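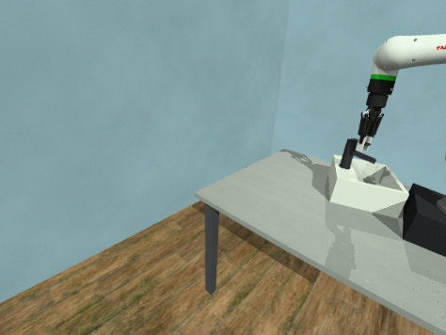

Sim view, faucet task, gripper over the basin

From: Edin Bošković
To: cell-practice list
Subject: Re: [cell-practice] draft 4, clearance near fixtures

Quick one before I run, back at 16:20.

Dragica Krasniqi wrote:
> Section 3 says "keep a safe distance from fixed objects
> during approach." Safe by whose reckoning? At Zernport we
> had two people read that line and set the approach height
> 44 mm apart. Also does the rule cover sim runs or only
> the real cell? Panagiotis thinks only real. I'd like it
> settled before the April draft goes out.

Both. Sim and real, same rule, same numbers. If people get sloppy in sim the waypoints get copied over as is, we saw that at Plullulmont.

On the wording, agree it's useless. Proposed:

3.1 Clearance is measured from the lowest point of the fingertips to the highest point of the fixture. Not from the flange, not from the wrist.

3.2 Minimum 20 mm on approach, full speed not allowed under 162 mm.

3.3 Anything that sticks out sideways (spout, handle, lever) gets its own keep-out volume. Don't wrap the whole faucet in one big box, the planner then refuses every pose over the basin and somebody turns checking off to get thier run done. That is worse than no box.

3.4 Neighboring objects on the table go in the collision model too, even if the task never touches them. The block right of the basin in our setup is a good case, easy to forget.

3.5 Shadows in the render are not a clearance check. Read the distance from the log.

Not sure on 3.2, the 162 comes from Sorin's Jaidee notes and I havent seen how he got it. Sorin, can you send? If it was a different gripper we need to redo it.

Also the sign-off form still has the old section numbers. Kastriot has the source file I think.

Comments by reply to the list pls, not to me direct.

Edin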